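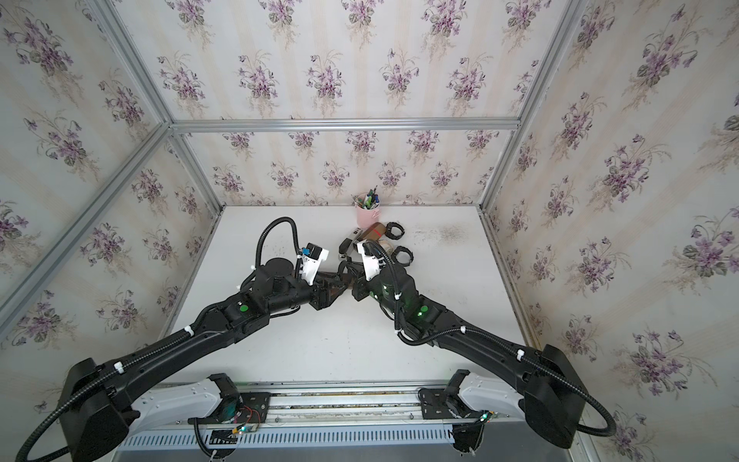 How to read a golf leaderboard before you bet on it

I get asked this every October, when my friends suddenly decide they like golf, so let me walk you through what I do on a Friday night.

First, look at the tee times. At Skulness the wind gets up after lunch, so a 70 in the afternoon can be a better round than a 68 at breakfast!

Next, check who still has the par fives to play. The 14th at Hanivach is 857 yards on the old card (no, that's not a typo, it's two holes the club joined together) and I never trust a score until it's done.

Then pull up the putting numbers. I skip anyone who has holed everything for two days — it rarely lasts through Sunday.

Last, set your stake and leave it alone. I put $400 aside for the whole season and split it into small each-way bets. My best return so far was $258 at the Rolano Open, on a guy I picked purely off his tee time.

Do all this before the third round starts, then close the app.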